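Everyone with a toddler in this building has been sent the same link this month: the Velesis shape set, ribbed plastic, stars and cubes and cylinders and so on. "Learns colour and form through play." I have doubts. Thread.

First, the price of these things. My neighbour Zineb Abdel Hamid paid full whack for hers. I got a bag of much the same from the school fair for 3 quid and I defy any child to tell you which is which.

The claim on the leaflet is that children "naturally sort by colour, then by shape". Naturally! Mine naturally sorts by whatever is nearest his mouth.

So what does sorting actually look like? You get your reds in one spot, your greens in another, and everyone nods. But is it sorting, or is it just tidying with a nicer name?

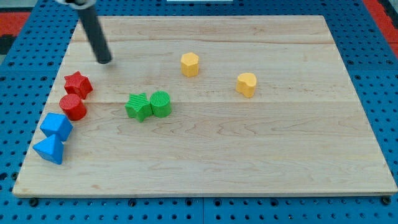 Take the star and the cylinder. Same green, side by side. By colour they belong together. By shape they've nothing to do with each other. Which one is the right answer? The leaflet has you doing colour on one page and shape on the next, and never says what to do when a child mixes the two.

A star is also a rotten shape to learn on. How many stars does a two-year-old meet in a day? Cups are round, boxes are boxy, fine. The star is there because it looks good on the packet.

And the triangular one. Is it a triangle? Lay it on its side and it's a ramp. Zineb's daughter calls it "the slide" and I think she's got the better of the argument.

I'll give them the ribbing. Little fingers seem to get a decent grip on it. It also holds on to jam like you wouldn't believe — 12 minutes with an old toothbrush last night, and there's still some in the blue cube.

Someone will reply that Womov do a wooden version. I know. I looked. It's lovely and it costs more than my winter coat.

Someone else will say a board helps, so there's an edge to work inside. Possibly? We used a chopping board. He pushed the lot off the end by teatime and was delighted, so he'd learned something, though I couldn't find it in the leaflet.

Before you ask, yes, he plays with them every day. He also plays with the box they came in, and a spoon.

Zineb says I can borrow her leaflet's second half, the part on patterns. Will read it tonight and be annoyed by it tomorrow.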